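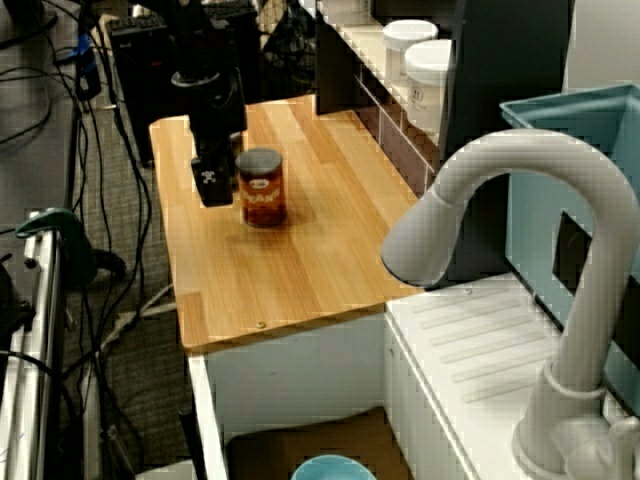
Figure 3. A can of peanuts on a kitchen counter, the storage condition we call "open surface."

### 4.2 Where the snacks were kept, and where people said they were kept

Participants in the Clilimbridge household survey were asked to name the place in the home where they kept shelf-stable snacks. Of the 779 households that answered, most named a cupboard. Many of them were wrong, or at least optimistic. When the same households filled in the two-week location diary in June, the snack they ate most often spent the bulk of its time on an open surface (Figure 3), with the cupboard serving as a kind of official address.

We had expected some drift between the two measures. Vasiliu's pilot work had already shown that people describe their kitchens as they look just before guests arrive. The size of the gap still surprised us, and it forced a change in the coding scheme. The original scheme, written by people who had clearly never lived with teenagers, had a single code for "temporarily out." Coders applied it to 686 diary entries before Adel Hajji asked how long a thing could be temporarily out. One jar of pretzels had been temporarily out for the full two weeks.

We therefore split the code in two. An item was "in use" if the diary recorded someone eating from it within the hour, and "resident" if it did not. All 1,473 entries were then recoded by both coders, working separately. Disagreements were mostly about nuts. A person eating nuts may take one handful and walk off, then come back for another, and will report this as either one snack or several depending on mood. We settled on the diary keeper's own count and accept that it flatters them.

Container type mattered less than we had predicted. Lidded containers were as likely to be resident as bags held shut with a clip, although their owners were more willing to admit it. In the follow-up interviews, the lid came up again and again as a form of putting away. "It's closed," one participant told us, of a tub that had been next to the toaster since spring. Under the Ivari storage categories a closed container on a counter is still unstored – a ruling that several participants took personally.

Distance to the nearest seat was the better predictor, and we take it up in Section 4.3. Readers hoping for a result about willpower should look elsewhere. We included the Yang self-restraint items at the request of an early reviewer, and they predicted chiefly how long people took to fill in the Yang self-restraint items.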